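Storage advice for insoles usually begins and ends with airing them out. The surface they rest on deserves more attention. A bare wood top — pale, straight-grained, unpadded — suits the job. 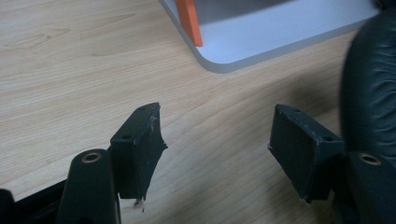
Light wood tabletop with gray tray or panel.

A footbed laid flat keeps its rim. One folded into a drawer does not, and I have replaced 5 pairs on that account.

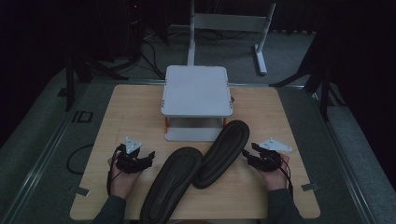
By the Skedley bench editor | July 30, 2022

Pairs should lie side by side. A slight overlap is tolerable for sorting, but I would separate them before September.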